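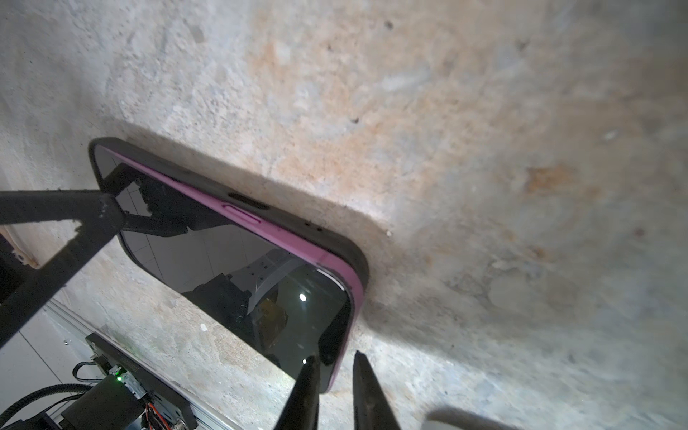

Mitra Sadeghi told me the sealant was never going to be the weak spot, and that I'd be wasting a summer if I only looked at the windows. She wanted me to look at the siding laps first, the ones right above the sill. I argued with her for most of June (by email, mostly) and then did what she said.

4.2 Where the water got in

So, the laps. We had three wall types on the Osley site, all facing the same way and all finished by the same crew, and I'd expected the vinyl to leak first. It didn't! The fiber cement did, and it did it at the butt joints, where the flashing behind was cut a bit short. We ran the spray rack on each wall for 10 minutes at a time and read the moisture pins in the sheathing before and after. Over the whole season that gave us 1,467 usable readings, which is more than I ever want to type into a spreadsheet again.

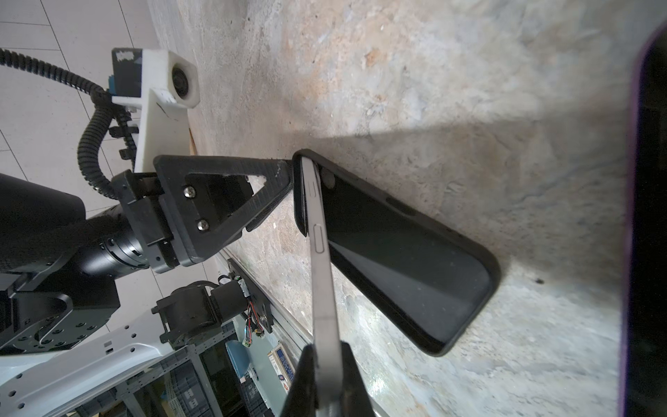 Figure 3. Phone and grippers at the concrete surface.

The Pladau panels were the odd ones out. Their pins stayed flat through the first rounds, then climbed by up to 3 points late in the season, and I still don't have a good story for it. My first guess was the starter strip. Mitra's guess was nail heads driven too tight, so the panels couldn't slide when they warmed up and the laps opened a little. We pulled one course off to check, and the nails were tight all right -- but they were just as tight on the Gaillard wall, and that one stayed dry.

I also want to say something about housewrap, and I know Zirach's installation guide disagrees with me here. We lapped ours the wide way at every seam and taped only the verticals. The guide calls for tape everywhere. I didn't see a difference in the pins on the walls where we tried both, though these were small walls with no upstairs windows and no deck ledger, so please don't go rebuild your house over it. The ledger is a whole other mess, and I get into it in section 4.3.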